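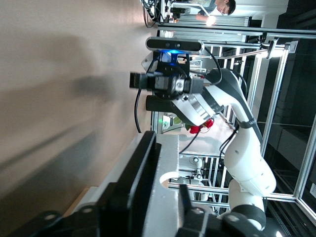 Über uns

Von Blandine Leclerc | zuletzt überarbeitet im Juni
Drucken | Seite per E-Mail versenden

Hallo und schön, dass ihr hergefunden habt! Ich bin Blandine, ich mache den Drosterer Verlag, und weil auf den Lesungen immer wieder gefragt wird, wer eigentlich hinter den Büchern mit dem grünen Rücken steckt, schreibe ich es jetzt einmal ordentlich auf. (Die alte Fassung dieser Seite bestand aus vier Sätzen und einem Tippfehler im Verlagsnamen. Danke an alle, die mir deswegen gemailt haben.)

Wir verlegen Krimis. Am liebsten solche, in denen jemand beim Kuchenessen über eine Unstimmigkeit stolpert und dann nicht mehr lockerlässt. Blut darf vorkommen, muss aber nicht über mehrere Seiten laufen, und wenn ein Hund im Buch ist, dann überlebt er. Das steht bei uns sogar im Autorenvertrag, Paragraf 9, und bisher hat noch jeder unterschrieben.

Wie es losging

Angefangen hat alles mit einem Manuskript, das keiner haben wollte. Baptiste Lacroix hatte einen Roman über eine pensionierte Notarin geschrieben, die in dem verschlafenen Kurort Laltum einen Mord im Thermalbad aufklärt. Ich habe damals noch in einer Buchhandlung gearbeitet und das Ding an zwei Abenden durchgelesen, im Bett, mit Keksen. Danach habe ich ihn angerufen und gesagt: Dann machen wir das eben selbst. Von Druckbögen, Vorschau, Preisbindung und Remissionen hatte ich nur die Hälfte verstanden, und zwar die leichtere.

Die erste Auflage waren 121 Stück. Krumme Zahl, ich weiß! Ich hatte bei der Druckerei Barbier 120 bestellt, und eines lag als Andruck obendrauf. Das habe ich behalten, es hat einen Kaffeering auf Seite 60 und wird nicht verkauft, auch nicht auf Nachfrage. »Die Notarin badet kalt« ist inzwischen in der siebten Auflage, und Barbier druckt immer noch für uns, obwohl ich meine Dateien gern kurz vor knapp schicke.

Wer hier was macht

Baptiste schreibt weiter an der Laltum-Reihe und liest außerdem alles, was an unverlangten Manuskripten hereinkommt. Er antwortet jedem, manchmal dauert es halt. Wer nach drei Monaten nichts gehört hat, darf freundlich nachhaken, wer nach drei Tagen nachhakt, bekommt von mir eine Postkarte.

Das Lektorat liegt bei Hajnalka Kocsis. Sie führt für jeden Roman eine Zeittafel, in der steht, wer wann wo war und ob die Läden da überhaupt geöffnet hatten. Im dritten Band der Reihe hat sie eine Leiche gefunden, die zwei Kapitel vor ihrem Tod noch ans Telefon gegangen wäre, wenn man die Uhrzeiten ernst nimmt. Und Hajnalka nimmt Uhrzeiten sehr ernst.

Für die Umschläge ist Prasert Meesuk zuständig. Die grünen Rücken waren seine Idee, ich war zuerst dagegen und wollte Dunkelrot. Mittlerweile stellen Leute ihre ganze Sammlung nebeneinander und schicken mir Fotos davon, also gut, Prasert, du hattest recht, jetzt steht es im Internet.

Und dann ist da Didier Gautier, der sich um Vertrieb, Lager und Rechnungen kümmert und sich für diese Seite ausdrücklich nur einen Satz gewünscht hat.

Was bei uns erscheint

Im Moment laufen drei Reihen. Laltum kennt ihr schon. Dazu kommen die »Zoltel«-Krimis, benannt nach der Fähre, auf der sie spielen: immer eine Überfahrt, immer ein Täter an Bord, immer schlechtes Wetter. Band 2 kommt im Herbst, der Titel wackelt noch, deshalb verrate ich ihn lieber nicht. Die dritte Reihe sind kurze Geschichten für die Bahnfahrt, kleine Heftchen, die in jede Jackentasche passen und auf die ich ein bisschen stolz bin, auch wenn sie im Buchhandel gern hinter den Grußkarten verschwinden.

Insgesamt arbeiten wir mit mehr als 100 Buchhandlungen zusammen, die meisten davon klein und eigensinnig, so wie wir das mögen. Ist eure nicht dabei, fragt dort einfach nach, bestellen können sie uns alle.

Lesungen und Besuch

Wir lesen gern vor, auch in Bibliotheken, Weinläden, Gemeindesälen und einmal in einem Waschsalon (tolle Akustik, solange niemand schleudert). Schreibt mir mit etwas Vorlauf und sagt dazu, ob es ein Mikrofon gibt. Baptiste braucht eins, ich nicht.

Samstags ist das Verlagsbüro bis 14 Uhr offen. Dann könnt ihr in den Mängelexemplaren stöbern, mit Hajnalka über Kommas streiten oder euch ein Buch signieren lassen, falls gerade jemand da ist, der es geschrieben hat. Kaffee gibt es immer, Kuchen meistens.

Manuskripte bitte als Exposé mit den ersten 30 Seiten schicken, Normseite, gern per E-Mail. Keine Gedichte, keine Fantasy, und bitte verratet uns im Exposé, wer es war! Baptiste liest das Ende sowieso zuerst.

Liebe Grüße
eure Blandine

Seite drucken | Per E-Mail weiterempfehlen
60 Mal geteilt | 2 Kommentare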